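Minutes: household chores working group
28 January 2019 | Minutes taken by Piroska Győri
Filed under: Automation / Meeting Notes

Present: Tamura, Sakai, Sosa, Morikawa, Győri. 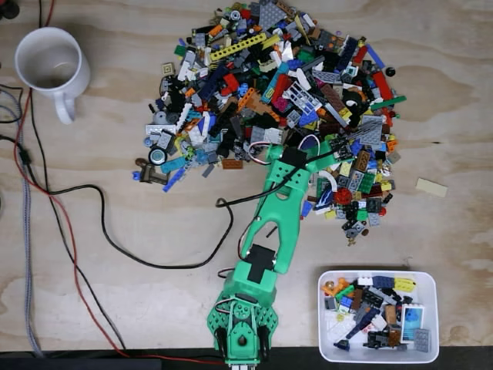
1. Tidying task. Mr Sakai reported on toy clearance, the second chore on the Grislow list. Grasping from a mixed heap remains the weak point. With the gripper's fingers partly buried among grey, black and white pieces, the target brick is hard to isolate – thin plates are worse than wheels. Transfer to the white bin was discussed. Ms Morikawa asked that the trial be limited to 400 attempts.

2. Readiness. Mr Sosa held that a person is still quicker at this chore. Mr Tamura agreed for loose parts but not for folded towels. No decision.

3. Actions. Sakai: revise the grasp planner. Morikawa: send the draft to Holteck. Item 9 deferred to October.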